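Saved searches stopped sending the daily digest after the move to the new workspace

Morenike Oyelaran
Saturday, August 5, 2023

Hello everyone. I use Sostier to follow news for a small retail team, and until last week all was fine. I have 49 saved searches, most of them sorted into folders, and each folder sends one digest to my email in the morning.

Then our admin moved us from the old workspace to the new one. The searches are all there, with the right names and filters, and when I open one of them I see fresh results. But the digest does not come any more. I have looked in the spam folder and I also asked our IT person to check the mail server. He finds nothing from Sostier since the move.

What I tried so far:

- I switched the digest off and on again for one folder.
- I changed the delivery hour, saved, and changed it back.
- I made a new search on a simple topic (slippers and house shoes) and put it in a new folder. This one sends the digest correctly! 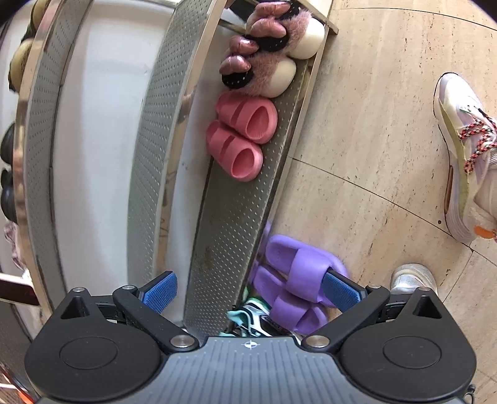 - I renamed an old folder, to see if this would wake it up. No result.

So new folders work and old folders do not. Must I build all the searches again by hand? I would prefer not to, because some of them have long lists of excluded words that I collected during two years.

Abdul-Rahman Darko

Did you check your notification settings? In my case it was the browser blocking them. Try also to clear the cache and log in again.

Ebenezer Korletey

I think the browser has no part in this, as the digest goes by email and is made on the server. We had the same trouble when our team was moved, so I can tell you what helped us.

Each folder keeps an "owner", and the digest is sent in the name of this owner. During the move, the folders are copied but the owner still points to your account in the old workspace. That account is closed, so the job starts, finds no valid person, and stops without any message. A new folder gets your new account as owner, and for this reason your test was good.

You do not have to build the searches again. Please do it in this way:

1. Ask your admin to open Workspace, then Folders, and to turn on the column "Owner". It is hidden by default.
2. The broken folders will show a gray name, or only a dash.
3. The admin selects these folders and chooses "Reassign owner". If you have many of them, do one first and wait for the next morning.
4. After this, open each folder yourself and press Save one time, even if you change nothing. Without this step the schedule is not written again. We lost 3 days before we understood it.

Your excluded words stay as they are - they belong to the search and not to the folder. Still, I would export the searches to a file before you start. The export is under the small arrow beside the folder name.

One more thing. If a folder is shared with people outside your workspace, the reassign button is inactive. You must remove the sharing, reassign, and share again.

Araba Acheampong

Ebenezer's steps are right for folders, but searches that stand outside any folder do not appear in that list. For those, I moved them into a new folder and the digest came the next morning. You can drag only one at a time, so it is a little slow.

Comments

Morenike Oyelaran: Thank you, Ebenezer. The owner column showed a dash for all my old folders. Our admin reassigned one and I will see tomorrow if the email arrives.

Korkor Wumbei: Same problem here, 4 folders. The Save step was what I missed.

Morenike Oyelaran: It arrived! We are doing the others now. Araba, I had a few loose searches too, so your note was also useful.

Abdul-Rahman Darko: Good to know, I did not know that folders have an owner.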